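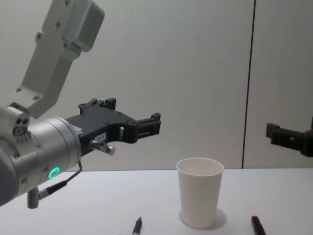
Folleo cup day: the gallery

Folleo held its yearly cup day on Saturday, August 24, 2019, in the long room at the Unetti building. The day is a chance to look at the paper cups the firm has sold over the years, try the new ones with a hot drink in them, and take home a few sleeves of seconds at a low price. The doors opened at ten and the tea urn was switched off shortly before four.

Most of the pictures were taken by Leif Damgaard, with a few of the early ones by Dae-han Koo, who was setting up the tables. They are in the order of the day. Captions have been kept short. If you would like a larger copy of any of them, give the title when you write in.

SETTING UP

The long room before the tables
The floor had been washed the evening before. The marks near the radiator are old paint and will not come off.

Tables coming up the stairs
The lift takes a folded table only if it is stood on end, so most of them were carried up.

White tops
We used the white tables again this year. Printed cups show up well on them, and a spill can be wiped off in one go. The older brown tables went along the back wall for coats and bags.

Levelling
The floor slopes towards the windows. Folded cup blanks were pushed under the legs of the two end tables until a full cup stood level.

Unpacking
Cups travel in sleeves, and the sleeves travel in cartons. The cartons marked Trultico held the lids and were put to one side until the afternoon.

Labels
Every cup on the display tables had a card in front of it with the year, the size and the paper used. Dae-han wrote them out by hand on the Friday night. Two were in the wrong place until lunchtime, and we thank the visitor who told us.

THE OLDER CUPS

The cone
A water cup with a pointed base, made to sit in a metal holder. The holder has a dent in the rim and has had it for as long as we have owned it.

Waxed cup, plain
The wax has yellowed. It was white when new, as you can tell from the inside of the sleeve it came in.

Waxed cup with handles
The handles are two paper wings that fold out and tuck together. They work for cold drinks. With tea in the cup they go soft within a few minutes, and that is why there were never many of them.

Canteen cup, green band
Sold to works canteens in cartons of a thousand. Several visitors remembered the green band from school sports days.

Canteen cup, blue band
The same cup in a later printing. The base is set slightly higher, so that a stack comes apart more easily.

Kárason cups
A set of five on loan from the Kárason collection. They were kept behind glass and were not for handling. The smallest was used for medicine and holds a little more than a tablespoon.

Seam side
The same five cups turned round to show the join. On the oldest the overlap is wide and uneven. On the newest it is hard to find with a fingernail.

Three sleeves
Plain brown paper, printed paper and clear film. The printed one had never been opened and still hasn't.

THE ROOM OPEN

Ten o'clock
The first visitors at the top of the stairs. It had rained, and the umbrella stand was full before anyone had reached the tables.

The visitors' book
We had 87 names by the end of the day. Children do not usually sign, so the true number will be higher.

At the canteen table
A good deal of time was spent here by people comparing rims. A rolled rim gives a cup its strength, and a tight roll is more comfortable to drink from than a loose one.

Stacks by size
Four, eight, twelve and sixteen ounce, all in white. The eight ounce is still the one most people ask for.

The urn
Borrowed from the church hall. It takes forty minutes to come to the boil and should not be filled past the mark on the inside.

Tea or coffee
Drinks were served in the new double-walled cup. We asked people to hold it for a full minute before saying what they thought of it. Most found it comfortable. A few said the gap between the walls made it feel too wide for a small hand.

Comment slips
The slips were pinned up as they came in. The most common remark was that the cup was good and the lid was stiff.

LIDS AND SEALS

Lid table
The Trultico lids came out after lunch. There are flat ones for cold drinks, domed ones and the ordinary sip lid.

Fitting a sip lid
Put the edge of the lid on at the seam and press round both ways with the thumbs. If you start opposite the seam, the lid tends to spring up there.

The tilt tray
A shallow tray with a hinged end. The cup is filled with coloured water, fitted with its lid and leaned over, and the time to the first drip is written on the board. Please note that the times on the board were taken with cold water and are not a guide to what happens with coffee.

The board at three o'clock
The domed lid was in the lead. The order had changed again by the end, and we have no picture of the final board because it was wiped too soon.

Blue water
It washed out of the tea towels and did not wash out of Leif's cuffs.

THE SECONDS SALE

Sleeves on the brown table
Seconds are cups with a fault in the printing. They are sound and can be used for hot drinks in the normal way.

Off-centre print
A common fault. The band starts at the right height by the seam and is several millimetres too low by the time it comes back round.

Counting the cartons
We brought 3448 cups for the sale, all seconds, and took home fewer than two hundred. The money went into the tin and has paid for the hire of the room.

A visitor with a full box
She runs a nursery garden and uses the cups to start sweet peas. Three holes in the base are enough, made with a hot skewer from the inside.

CLEARING AWAY

Flattening cartons
Everything that could be folded was folded and tied with string. The paper collection does not take coated cups, so those were bagged separately.

Wiping down
Warm water and a little washing-up liquid. Tea rings come off a white top easily if you get to them the same day.

Tables against the wall
Ready to go down again on the Monday.

The lost property box
One child's cardigan (red), one pair of reading glasses, one umbrella and the lid of a flask. They are at the front desk and will be kept until the end of November.

A second page of pictures, mostly of the Kárason cups in closer view, will be added when the negatives have been scanned. Corrections to dates and sizes are welcome, particularly for the canteen cups.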